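Trucos de cocina: convivir con el brazo

Desde que en Faltadside metieron el brazo en la cocina, me paso menos rato recogiendo y más rato pensando dónde dejo las cosas (¡quién me lo iba a decir!). Primer truco: espátula y cuchara siempre junto a la sartén, sin amontonar.
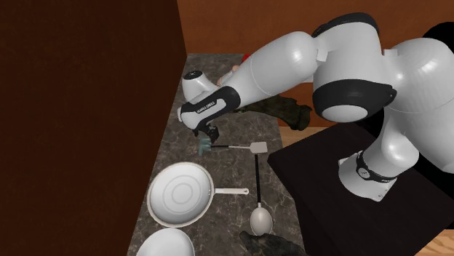
Solange Paquette comenta que en su trabajo lo difícil fue el reparto: la máquina recoge, pero alguien tiene que ordenar antes, y esa tarea no salía en ningún turno. Pues en el mío tampoco, y costó 3 reuniones que la apuntaran.

Segundo truco: dejad sitio alrededor de los mangos. Yo antes lo arrimaba todo a la pared y luego me tocaba recolocar a mí, con las manos llenas de harina.

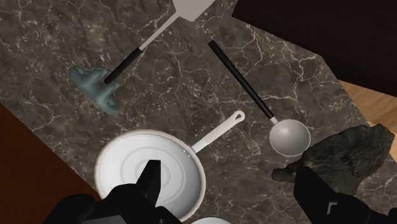
Y reservad 10 minutos al final del turno para repasar la encimera con calma, que ese ratito antes se nos iba fregando a toda prisa.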